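Bratiteck counter arm kit, trial unit: safety and inspection checklist with comments
Site: Bukport, utility room. Kit supplied by Bratiteck, stand and mount by Ghumman. Form version 3, filled in November. 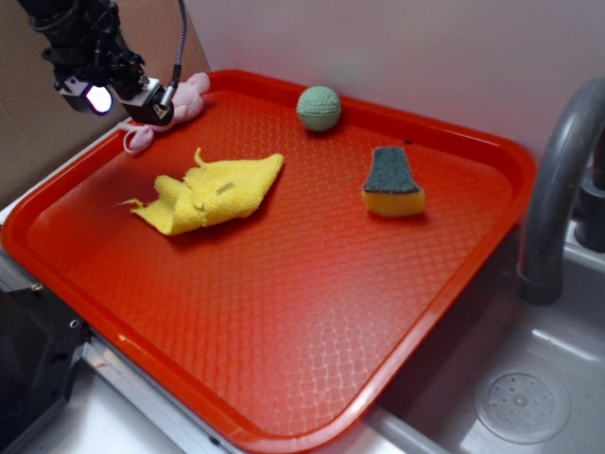
Marks used: OK = accepted, C = accepted with comment, NO = must be corrected before next use, N/T = not tested.

1. Mount and base

1.1 Base screws present and tight by hand key: OK
1.2 Base does not move when the arm is stretched to full reach: C
Comment: There is a very small movement at full reach to the left. Ghumman writes in the manual that this is allowed. I would like to have this in numbers and not only in words.
1.3 Distance between base and water source written down by installer: NO
Comment: The field in the installation sheet is empty. The arm works beside a sink, so this field is important. Please return the sheet completed.

2. Cables

2.1 Cable to gripper has free movement in all wrist positions: OK
2.2 No damage on the braided cover: OK
2.3 Power supply placed higher than the counter: OK
2.4 Supply socket protected against ground fault, test button pressed: OK
Comment: Pressed two times, it cut the power both times.

3. Gripper

3.1 Brackets without sharp edges: C
Comment: The corners of the metal brackets are not round enough for my taste. A glove was not cut by them, but a bare hand will feel it. Bratiteck should offer a cover as a standard part. Now it is an extra with order number 1338.
3.2 Light on gripper works: OK
Comment: It is strong. Persons who sit at the same height as the gripper should not look into it for a long time.
3.3 Gripper opens when the stop button is pressed: NO
Comment: It stays closed. The sales paper says "opens", the manual says "holds". One of them must be changed. I can accept both behaviors, but the user must know which one he bought.

4. Tray and test objects

4.1 Tray lies flat on the counter, does not slide: C
Comment: It slides a little if the counter is wet. We ask for rubber feet.
4.2 Tray can be cleaned after each session: C
Comment: The raised pattern on the floor of the tray keeps dirt in the corners. Use a brush.
4.3 Objects are of different softness and shape: OK
Comment: Plush toy, cloth, dimpled ball, kitchen sponge. For a first set it is a good choice. I miss one heavy object.
4.4 Labels and loose threads on textile objects checked before start: C
Comment: A thread can go into the finger joint. Please put this point in the daily list also.

5. Operation

5.1 Stop button can be reached by the operator without crossing the work area: OK
5.2 Arm stops within the distance given by the supplier: OK
5.3 Pick and place, 100 cycles under supervision: C
Comment: Completed without a stop. 64 of the cycles were with soft objects, where the grip force was set to low. The rest was at normal force.
5.4 Arm keeps away from the faucet when the limit zone is active: OK
5.5 Limit zone stays saved after power is off: N/T
Comment: Will be tested Monday morning.

6. Documents

6.1 Manual in English: OK
6.2 Risk assessment from supplier: C
Comment: It has 215 lines and many are for another model, Paruseck. Remove these, it is difficult to find our own lines.
6.3 Service contact and response time: OK

Result: kit may be used with an operator present. Use without an operator is not allowed until 1.3 and 3.3 are corrected and 5.5 is tested. Copy of this list goes to Bratiteck together with the installation sheet.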